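Stestville council race heats up as record crowd turns out for candidates' night

It was standing room only at the Stestville Community Hall on Tuesday night, where 388 people came along to hear from the candidates hoping to lead the town for the next four years. That is the biggest turnout for a mayoral forum since the hall was rebuilt, and what a night it was!

With 6 names on the ballot and no sitting mayor in the race, the field is the most open Stestville has seen in a long while. The first 90 minutes were set aside for questions from the floor, and the queue at the microphone ran all the way back to the kitchen door. Buses came up first, then the pool, then buses again.

The liveliest exchange was over the Jastlow road bridge, which has had a single lane open to traffic since March. Two candidates want it replaced outright, and one of them promised to put the full cost to a town-wide vote. The others favour repairing the existing bridge and spending what is left over on the footpath to the high school. Neither side gave an inch, and the crowd clearly loved it.

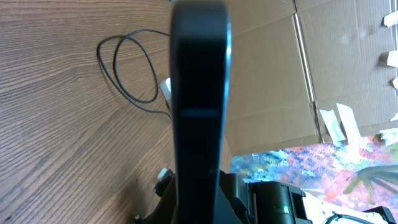
Housing was the other big theme. Every candidate backed some kind of building on the old Benmoussa mill site by the river, but they were a long way apart on what should go there. Suggestions ranged from townhouses and a small neighbourhood park to a seniors' residence with a clinic on the ground floor. A proposal to cap the height of any new building at four storeys drew the loudest applause of the evening.

It was great to see so many young people there too. A group of Grade 12 students, several of them voting for the first time, asked whether the council would bring back the late bus to Jastlow on weekends. All the candidates said yes, though only one had a figure to go with it – and she was cheered for having done the sums.

A second forum will be held at the Stistar Theatre next week, starting at 7 p.m., with the evening given over to taxes, the library and the future of the town dump. Doors open at 6:30. Admission is free, but seats can't be reserved, so it pays to get there early.

Advance polls open at the community hall the following weekend. Voters who have moved in the past year should check that the town clerk's office has their new address, and bring one piece of identification that shows it.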